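Gripper stops with fault 544 when picking from a lined bowl

Last updated 2020-04-29
4 shares · 3 comments

posted by benchtop_left

I have a Droretti arm with a Faseletti two-finger gripper on a fixed table at our Adville site. The task is to pick a single round item out of a bowl and set it down again. With a bare bowl it works. With the bowl lined with tissue paper, the arm goes into a protective stop on a large share of the attempts, always in the last part of the descent or in the first moment of closing.

The controller shows fault 544, which the manual lists only as "contact outside expected window". Neither the gripper nor the arm reports anything else. After the stop the brakes are on and the fingers hold whatever position they had reached. I can clear the fault from the pendant and jog the arm away, but the program won't resume and has to be started from the top.

I logged a run of 79 attempts with the lined bowl. Fault 544 came up in a little under half of them. I couldn't see any pattern in time: it does not get worse as the arm warms up, and restarting the controller makes no difference. 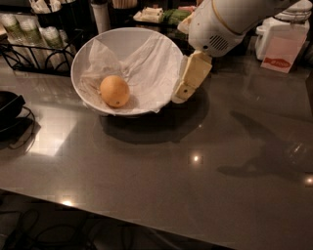 Photo: benchtop_left, Adville

Settings at present are as follows. The descent is position controlled down to a taught height, with contact monitoring on for the whole path. The gripper closes as soon as the height is reached, at the default speed. Contact threshold is the factory value. The program is built in Saengthong, version 2, using the stock pick block, and I have changed nothing inside the block except the approach height and the close command.

The item may be anywhere in the bowl and its place is found by the head camera before each attempt. Most of the time the position looks correct on the overlay. The worst results are when the item lies close to the wall of the bowl, but I have had the fault with it near the middle as well.

What I have tried so far:

Raised the contact threshold by one step. The fault became less frequent, but on one attempt the arm pushed the bowl along the table before it stopped. I put the threshold back and don't want to go that way again.

Slowed the descent to half. No clear change.

Swapped the gripper cable. No change.

Recalibrated the wrist force sensor with the gripper fitted. No change.

Is this a sensor fault, or is the monitoring doing what it should? And is there a way of making the pick tolerant of the lining without raising the threshold?

Useful to 11 readers

posted by torque_and_tea

Probably the sensor. We had a wrist sensor that drifted and it gave all sorts of contact faults. Change it and see. Also check the firmware on the gripper is the same version as the one on the arm.

Or take the paper out of the bowl, if you don't need it.

Useful to 1 reader

posted by limit_switch_ne

I would leave the sensor where it is for now. A drifting sensor gives faults in free air and with the bare bowl too, and you say the bare bowl works. Do one quick check before you move on: jog the arm through the same descent next to the bowl, over clear table, with monitoring on, and stop well above the surface. Repeat it ten times. If it never trips, the sensor is good enough for this job.

Fault 544 in the stock pick block is a timing fault as much as a force fault. The block expects contact inside a window near the taught height. Contact before the window opens, or a force that rises while the fingers are still moving in it, is treated as a collision. On a bare bowl there is one hard contact in the right place. A lining gives you a soft contact earlier than that, then a slow rise as the paper is squashed, and the block has no idea what to do with it. I think your monitoring is working properly and the pick block is the wrong one for the surface.

There are two separate causes and you may have both.

The first is height. If the height was taught on the bare bowl, the fingers are now being driven into the lining by the thickness of the folds. Crumpled tissue compresses easily at first and then hardly at all, so the force stays low and suddenly jumps. Halving the speed would not help much with that, as you found, because the final position is the same. Teach the height again with the lining in, and take it from the top of the folds. For a round item the fingers only need to reach a little below its widest part. They have no need to reach the bottom of the bowl.

The second is sideways load at the rim. In your photo the gripper is right up against the right-hand rim, touching the tissue where it hangs over. If the approach path brings the fingers in low from that side, they can load the rim before they start going down, and the wrist sees a side force that has nothing to do with the pick. The stock block approaches in a straight line from wherever the last move ended. Add a waypoint directly over the item, well clear of the rim, and make the last section vertical.

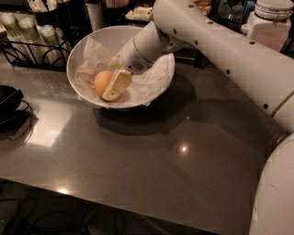 Finger placement matters more with a lining than without one, since anything between the pads changes how the force builds up during closing. The close routine looks for a single stop and takes that as the grip. With paper in the gap it can see a partial stop, carry on, and see a second one, and both fall inside the monitored window. It is worth looking at where the fingers end up relative to the item. In your second photo they are pressed down among the tissue and touching the item from the right, while the item itself is in the lower left part of the bowl. From that position I can't tell whether the pads are meant to straddle it or have landed beside it. If they have landed beside it, your overlay may look right while the grip centre is off by a finger's width. Check the tool centre point as well as the camera calibration – they are two different settings in Saengthong and only one of them moves the overlay.

I would do the work in this order.

1. Stop the cell and reset the contact threshold to the factory value on both the arm page and the block page. The block page keeps its own copy and it overrides the other one. You may have put back only one of them.

2. Check the tool centre point with a pointed block on the table. Approach from two sides. If the tip moves when you turn the wrist, correct it before anything else.

3. Add the waypoint over the item and make the descent vertical.

4. Teach the height again with the lining in.

5. Replace the stock pick block with a guarded move followed by a separate close command. Set the guarded move to stop on first contact and back off slightly. Then wait 1000 ms for the reading to settle, zero the force reading, and close.

6. Turn the closing speed down from the default. The fingers will then have time to push loose paper aside before they meet the item.

Run it again after each step and write down the result. If you change everything together you will not know which part fixed it, and you will have the same problem with the next bowl.

Some tidying of the bowl is sensible too. Press the lining down so that it follows the inside wall, and tuck or trim the corners that hang over the outside. A loose corner that gets pinched can lift the whole lining with the item in it. The gripper will report a good grip in that case, so you will get no fault to warn you.

On safety: you were right to put the threshold back. The bowl sliding along the table is a warning that the arm was pushing harder than the task needs, and the same push is available against a hand. The threshold is part of your risk assessment if people can reach the table while the arm is live. Do not change it to cure a nuisance stop without going through that assessment again. Also, when you clear a 544, keep hands away from the bowl until the arm has been jogged up. The fingers can be holding a load against the rim, and the arm may move a small amount when the brakes release.

Useful to 26 readers

Comments

benchtop_left: The block page did have its own copy, one step higher than the arm page. Both are at factory now. The free-air check passed ten out of ten, so the sensor stays. The tool centre point was out, mostly to one side. It was last set in December, before the present fingers were fitted, and I had assumed the gripper profile took care of it.

benchtop_left: Steps 1 to 5 done. The first four reduced the stops but did not remove them. The guarded move made the largest difference. I have not yet had a 544 since, over a short run, although I have had two failed grips where the fingers closed on paper and the program carried on as if it had the item. Will try the slower closing speed, and a check on finger opening after the close.

limit_switch_ne: The opening check is the right thing to add. Set the lower limit from the narrowest item you expect and the program will stop on a paper-only grip. Measure it with the lining in place and leave a small margin – the pads give a little under load and the reported opening is taken at the motor.

Contact us · Report a fault with this page · © Adville Automation Help · Back to top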